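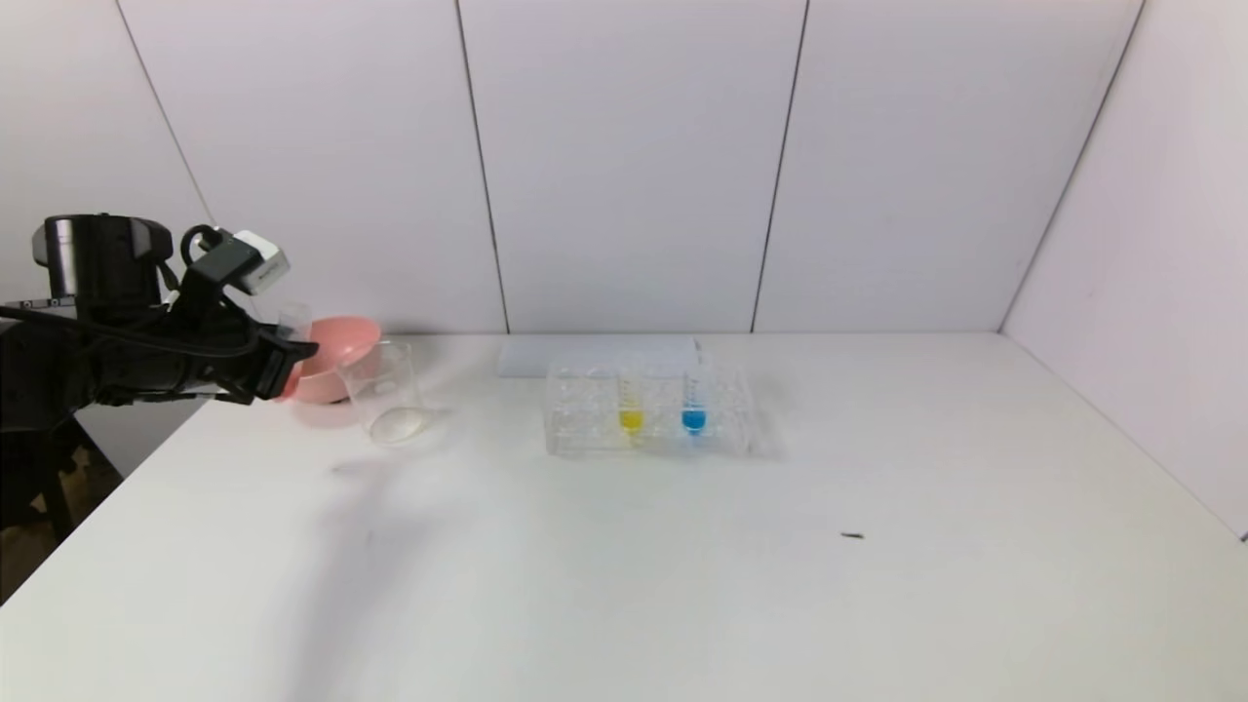
Stallmont, July

Search the help pages Go

Gooseberry jam won't set, can I save it?

Elīna Vītola
Hello all, bit of a jam emergency (sorry). I picked a load of gooseberries from my sister's garden in Jarora and had 800g left after topping and tailing, so I made jam with the same weight of sugar and a splash of water. I boiled it, potted it, went to bed feeling very pleased with myself, and this morning it's basically syrup. Tastes lovely! But it runs straight off the toast and up my sleeve. The berries were really ripe, quite red some of them, if that matters. Can I tip it all back in the pan or have I had it? I haven't got a jam thermometer, just a saucer in the freezer, and I think I got impatient with the saucer.

Mossy_Pam
You can definitely reboil it, I've done it loads of times. Red gooseberries are the trouble, they're sweeter and there's less pectin in them than in the hard green ones. Tip the lot back in a wide pan (wide matters more than you'd think, my old deep one took an age), add the juice of 2 lemons and bring it up slowly so it doesn't catch. Then a proper rolling boil for five minutes and try the saucer again. Take the pan OFF the heat while you test, or it carries on cooking while you stand there prodding. You want it to wrinkle when you push it. If it doesn't, back on for another couple of minutes. Wash the jars and heat them again before you refill, and use new lids if you've got them. It'll come out a bit darker than before but that's fine on a scone.

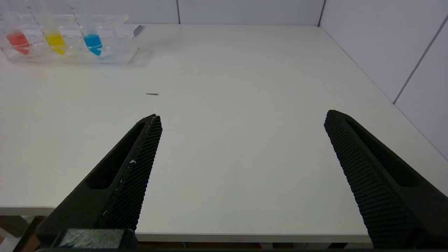 White table top, matt finish, with the white panelled wall behind.

dougal142
just call it sauce and put it on ice cream. mine never sets either

T. in Vaher
Agree with Pam about the lemon. I'd only add, give it a day or so before you decide, because mine has often looked hopeless in the morning and been all right by the next one. I wouldn't boil it a third time though, it goes like toffee.

Comments

Elīna Vītola: Reboiled it with the lemon and it wrinkled on the second go! Thank you Pam. One jar short of what I had before, mind.

Dasitz: Does this work for strawberry?

Mossy_Pam: Yes, but be generous with the lemon.

Related
Why has my marmalade gone cloudy?
Freezing gooseberries whole
Getting old labels off jars
Chutney too vinegary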